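Retail Display Skills, Unit 2
Handout: Headwear on stands and on the table
Notes by Albertina Gouveia, for use with the practical

Read this before the practical and bring it with you. The session covers soft hats only: bucket hats, beanies and plain caps. Straw and felt are dealt with in the next unit, where Belmiro Sequeira will bring his own blocks.

You will be working with small wire stands, one hat at a time.

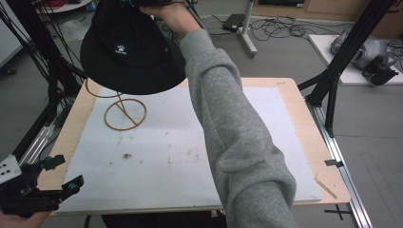
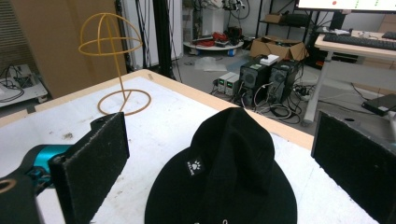

1. What a stand has to do

A stand holds the hat at a height where the customer can see the front without picking it up. It should also keep the shape of the crown. A wire stand does the first job well. How well it does the second depends on the top. A single loop touches the crown in very few places and can leave a ridge in thin cloth if the hat stays on it for weeks. A domed top made of crossing wires spreads the weight better and suits knitwear and unlined cotton.

Check the base before anything else. Put the stand on the table, press lightly on one side of the ring and let go. If it rocks, the ring is bent. Bend it back by hand against a flat surface, a little at a time. Pliers mark the coating and the marks catch on knitted fabric.

Check the top for rough ends as well. Run a fingertip along every join. A burr you can hardly feel will pull a loop out of a beanie in one go.

2. Bucket hats

A bucket hat is easy to place and easy to get slightly wrong. The order we use is this:

Hold the hat by the crown with the brim facing down.
Find the front. On most branded hats there is a printed mark or a small label. On plain ones look for the seam inside, which normally goes to the back.
Lower the hat straight down on to the top of the stand. Do not drag it sideways.
Let go, then turn the whole stand until the front faces the customer. Turning the hat on the wire stretches the lining.
Run two fingers round the brim to bring it level.

Stand back and look at it from the aisle. A brim that looks level from above often dips at the front when seen from customer height. Some dip is fine, and Prantl even ask for it in their display sheet, but every hat in the row should dip by the same amount.

Dark cotton shows lint badly. Brush the hat before it goes on the stand, with the nap if there is one. Brushing afterwards knocks it out of line and you have to start again.

3. Beanies

Beanies give more trouble because they have no shape of their own. They can be shown flat or on a stand, and you should be able to do both.

Flat: lay the beanie on the surface with the cuff towards you. Smooth it from the cuff up to the crown with the side of the hand. The cuff should be folded to an even depth all the way across - measure it the first few times, then trust your eye. Any label should sit where the maker intended. This is often the middle but not always, so do not pull the cuff round to centre a label that was sewn off to one side.

On a stand: open the cuff with both hands, lower the beanie over the dome and let it settle. Pull down gently at the back first, then at the front. If you pull the front first the label drops too low. Loose knits can be padded with a sheet of acid-free tissue folded into a pad. Close knits seldom need it.

Do not leave a beanie on a stand overnight in a warm shop window. The cuff relaxes and will not sit properly afterwards.

4. The table

A pale surface makes a dark hat easy to read, but it also shows every smudge. Wipe it before the stock comes out and again at the change-over. Foam board marks quickly and cannot be scrubbed, so turn it over when one side is past cleaning and replace it when both are. For the assessment I do not mind an old board. For a shop floor I would.

Leave enough room to lay one hat flat next to the stand. Tools, spare sticks and tissue belong at the side of the table, away from where the hat will be put down.

5. Taking a hat off

Lift straight up, holding the crown for a bucket hat and both sides of the cuff for a beanie. Put your other hand on the base so the stand does not come with it. This is the commonest cause of bent rings on the Ullik stands, and we lose a few every term.

6. Assessment

You will dress a stand with each type of hat and lay one beanie flat. The time allowed is 40 minutes, which is more than enough. Marks are given for the front facing correctly, an even cuff or brim, a clean hat and a tidy table. Speed is not marked.

Cosimo Testa will assess the morning group and Bohumila Slanina the afternoon group. They use the same mark sheet. If you miss your slot, see me before the end of May.

Reading

Gwenaël Delorme, Soft Goods on Display, chapter 2. Skip the section on heated forms. The course copy is from 2000 and some of the suppliers it lists have closed, but the drawings of cuffs and brims are still the clearest I have found. It is kept in room 1003 and can be borrowed overnight.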